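Skorkarell Cello Endpin Anchor, Standard model

I've been playing cello in regional orchestras for most of my life, and I've slid across more polished stages than I care to remember. The Skorkarell is the anchor I wished I'd had at music school, so I started making it myself! It's a strap-and-cup anchor: the loop goes around your front chair leg, the cup holds your endpin, and you get on with the Dvořák.

The strap adjusts from 60 to 100 cm, so it works whether you sit tall or sprawl a bit like I do. The whole thing weighs 130 grams and rolls up small enough for the pocket of your case (mine lives next to the rosin).
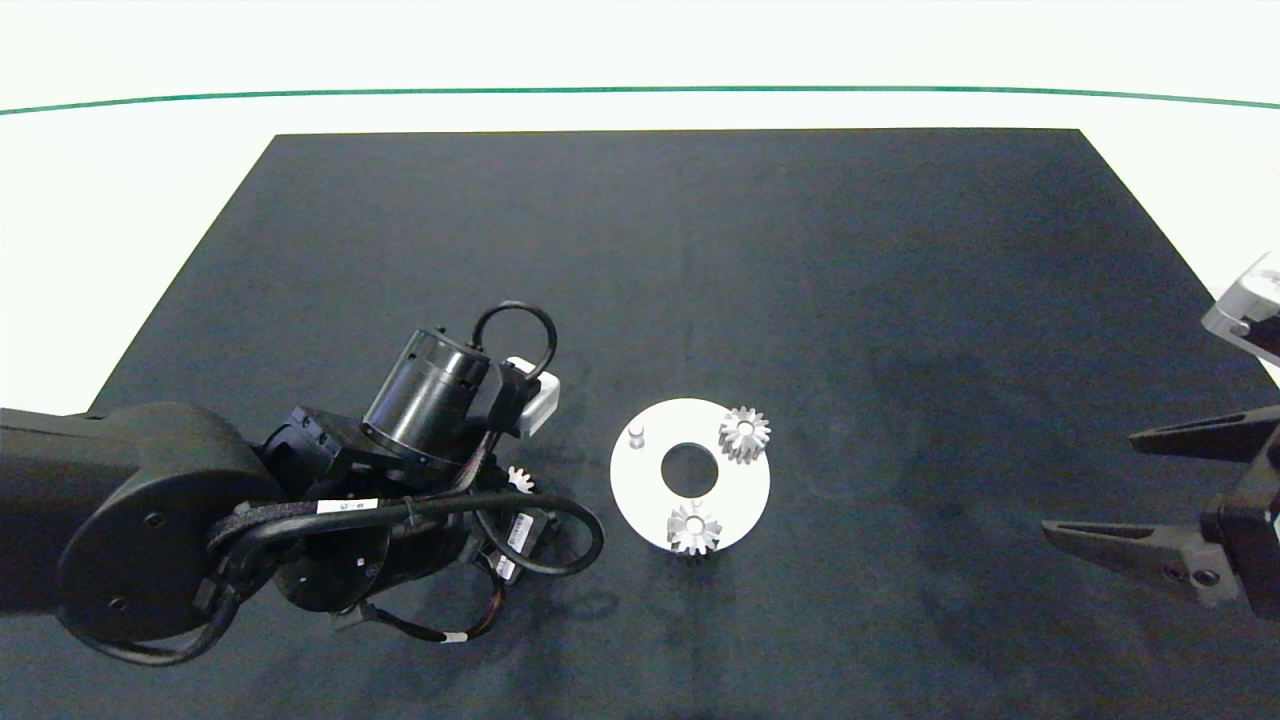
What players tell me

Araceli Goicoechea took hers through a whole season with the Buenaventura chamber orchestra — stone floors, parquet, one very shiny school gym — and wrote to ask for a spare. Sunita Fitzsimmons teaches beginners and likes that the buckle is easy for small hands. She did find the strap stiff in the first week, and she's right, it is. It softens with use.
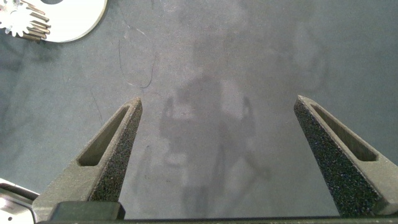 Sizes and ordering

The Standard fits endpins up to 10 mm. If yours is thicker, or you play bass, you want the Nallurari, same strap with a wider cup. Both come in black only for now.

I sew in small batches, so allow 2 weeks for delivery, a little longer in December when everybody's playing Messiah. Spare cups are sold separately, and you can swap one in with a coin. Got an odd chair? Write to me before you order and tell me the shape of the leg.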